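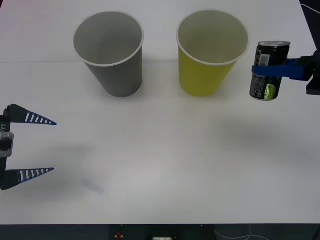 Most of the work in gathering demonstrations is deciding what to throw out. I spent the week on the two-arm table, recording the drink task for the policy we call Gurkari, and the count on disk now stands at 3,865 episodes. The task is simple to state: one gray cup, one yellow cup, one can, and an instruction naming the cup the can belongs next to. The right arm holds the can at mid-body, a little clear of the tabletop, and the left gripper waits open until it is needed. Keeping the waiting arm open and in view was Jeanie Niven's request. Her point was that an idle arm parked in a different pose every time gives the model one more thing to explain.

The first batch ignored this. I had 190 episodes in which the left arm drifted between takes, and the model trained on them moved it for no purpose as soon as the right arm closed on anything. I tried trimming the starts, then masking the left joints in the loss. Neither helped enough to justify the extra code, so the batch is out of the training set and sits in a folder named Wurnia with the other rejects.

Current rules for a keeper:

The can stays upright from pickup to release.
No regrasp. If the first grip slips, stop and mark the take as failed.
Both cups are moved by hand before every take, and their left and right order is swapped every 7 takes.
The instruction is fixed before the arms move, never written afterward.

Failed takes are kept, with a label. I used to delete them and regretted it when we wanted a success detector in June.

Dark cans are harder than I expected. The body gives the depth estimate very little to work with and the lid gives it too much, so I have stopped feeding depth to the policy for this task. Color alone trains faster and the grasp height is no worse.

The last evaluation ended at 68 percent on cup positions that were not in the training set. Most of the misses were placements too close to the cup, with the can body touching the rim on the way down. I am recording more takes with the cups near the far side of the table, and will rerun the same evaluation before changing anything in the model.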